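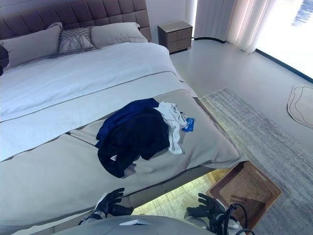 Trägerverein Angehörigenhaus Halodberg e. V.

Zwischenbericht an die Zivel-Stiftung
Stand: 25. Juni 2019

1. Gegenstand der Förderung

Gefördert wird die Unterbringung von Angehörigen, deren Familienmitglieder sich in der neurologischen Rehabilitation in Halodberg befinden. Das Vorhaben umfasst den Betrieb der Gästezimmer, die Koordination mit dem Sozialdienst der Klinik sowie ein Beratungsangebot zu Pflege, Hilfsmitteln und Wiedereinstieg in den Beruf. Der vorliegende Bericht schließt an den Erstbericht an und folgt der mit der Stiftung vereinbarten Gliederung.

2. Belegung

Im Berichtszeitraum wurden 300 Übernachtungen abgerechnet. Die Auslastung lag bei 70 Prozent und damit über dem im Antrag angesetzten Wert. An den Wochenenden mussten Anfragen wiederholt auf die Warteliste gesetzt werden, während zu Wochenbeginn regelmäßig Zimmer frei blieben. Die durchschnittliche Aufenthaltsdauer hat sich gegenüber dem Erstbericht verkürzt. Nach Auskunft des Sozialdienstes reisen viele Familien inzwischen gezielt zu den Arzt- und Therapiegesprächen an und kehren zwischen den Terminen nach Hause zurück.

Die Zuweisung erfolgt weiterhin ausschließlich über den Sozialdienst. Direkte Anfragen von Angehörigen werden dorthin weitergeleitet. Dieses Verfahren hat sich bewährt, verursacht jedoch bei kurzfristigen Verlegungen Verzögerungen. Mit der Klinikverwaltung wurde daher vereinbart, dass die Pflegeleitung in dringenden Fällen selbst eine Belegung für höchstens zwei Nächte veranlassen kann.

3. Gebäude und Ausstattung

Die Arbeiten im Obergeschoss sind abgeschlossen und abgenommen. Den Auftrag für Bodenbeläge und Malerarbeiten führte die Firma Hellström aus; die Schlussrechnung liegt dem Verwendungsnachweis bei. Die Zimmer sind möbliert und in die Belegung aufgenommen.

Offen ist weiterhin der barrierefreie Zugang vom Parkplatz. Die Baugenehmigung wurde erteilt, die erste Ausschreibung blieb jedoch ohne wertbares Angebot. Eine zweite Ausschreibung mit verändertem Zeitrahmen ist veröffentlicht. Bis zur Fertigstellung wird der Zugang über den Lieferanteneingang geregelt, was für Gäste mit Rollstuhl auf Dauer nicht zumutbar ist. Die hierfür vorgesehenen Mittel sind nicht abgerufen worden.

4. Beratungsangebot

Die Sprechstunde findet an zwei Nachmittagen im Monat im Gemeinschaftsraum statt. Nachgefragt werden vor allem Auskünfte zur Einstufung in einen Pflegegrad, zur Verhinderungspflege und zur Wohnungsanpassung. Das ursprünglich geplante Abendseminar wurde nach schwacher Beteiligung eingestellt. Die frei gewordenen Honorarmittel sollen - das Einverständnis der Stiftung vorausgesetzt - für telefonische Beratung nach der Entlassung eingesetzt werden. Ein entsprechender Umwidmungsantrag ist beigefügt.

5. Finanzen

Die Ausgaben bewegen sich insgesamt im Rahmen des bewilligten Finanzplans. Mehrkosten entstanden bei Wäsche und Reinigung, weil kürzere Aufenthalte häufigere Zimmerwechsel nach sich ziehen. Sie wurden durch Minderausgaben bei den Honoraren gedeckt. Die Buchungssoftware Evley ist in Betrieb; die Lizenzkosten entsprechen dem Angebot.

6. Weiteres Vorgehen

Der Trägerverein bittet um Entscheidung über die Umwidmung sowie um Übertragung der nicht abgerufenen Baumittel in das folgende Haushaltsjahr. Das Ergebnis der zweiten Ausschreibung wird der Stiftung im September schriftlich mitgeteilt.

Anlagen: Belegungsübersicht, Verwendungsnachweis, Umwidmungsantrag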